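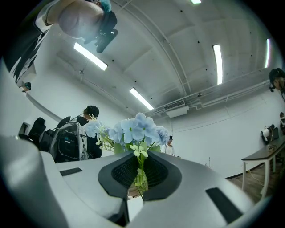 Unit 6: Keeping the Customer After the First Sale
Course: Running a Small Service Business
Instructor: Myrto Kalogeropoulos
Handout version 3/10/19

Please read this handout before the class and bring it with you. We will use the second half of the lesson for the exercise at the end.

6.1 Why we speak about the second sale

In Unit 5 we looked at how a new customer finds you and decides to buy. Many owners stop there. They put their time and money in finding the next new person, and the one who paid last month hears nothing until he needs help and calls somebody else.

A returning customer already knows your prices and your way of working. You do not need to explain everything from the beginning. For this reason the second sale usually takes less time to make, and the customer is often ready to try something larger.

Our case for this unit is Wavside, a company of two owners, Garnet Poirier and Skye Menzies. They clean and service office windows and blinds. In their third year they had 2,027 names in their customer list, and they were proud of it. When they sorted the list by date of last order, they saw that more than 1,000 of these names had ordered only once.

6.2 Sorting the list

Before you write to anybody, you have to know who you are writing to. Wavside made three groups: customers who order regularly, customers who ordered once in the past year, and customers who have been silent for longer than a year. The groups need different messages. A regular customer may feel strange if he receives a letter saying "we miss you" – and this did happen at Wavside, with their biggest account.

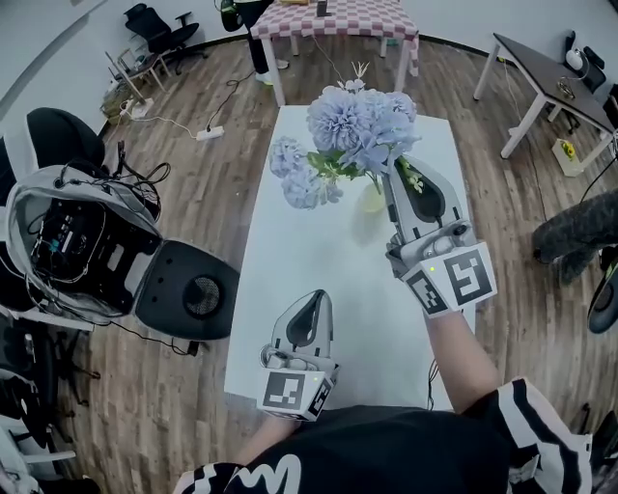
The sorting can be done in a simple spreadsheet. You need the name, the date of the last order, what was ordered and who in your company spoke with the customer. The last column is the one most people leave empty. Fill it in, even with initials only. When Skye called the silent customers, the conversation went much better if she could say the name of the colleague who had been there.

6.3 The follow-up call

Call within one week after the work is finished. Keep it short. Wavside used these questions:

Was everything done as we agreed?
Is there something you would like us to do differently next time?
When would be a good moment to contact you again?

Write down the answer to the last question and respect it. If the customer says December, do not call in October because you have a quiet week.

Do not offer a discount in this call. The customer did not ask for it, and he may start to wonder if he paid too much the first time. Discounts are a topic for Unit 8.

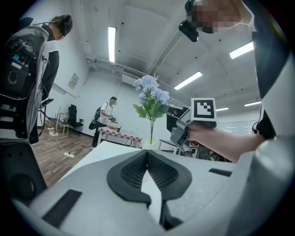

If the customer complains, let him finish before you answer. Repeat the problem in your own words, say what you will do and by which day, and call back on that day also when you have no solution yet. Obsa Habte, who was a guest in our class last term, told us he keeps a separate page for promised calls and looks at it each morning. A paper page is fine.

6.4 Exercise (in pairs)

Onby is a small shop which repairs office chairs. The owner, Wilma Lamont, has no customer list, only a box with paper invoices from the last two years. She can spend two hours per week on this work.

a) Which information would you take from the invoices first?
b) Which customers should she call in the first month?
c) Write the opening of one call, not longer than four sentences.

Bring your answers on one page. We will read some of them aloud.

For next time: read Unit 7, sections 7.1 and 7.2 only.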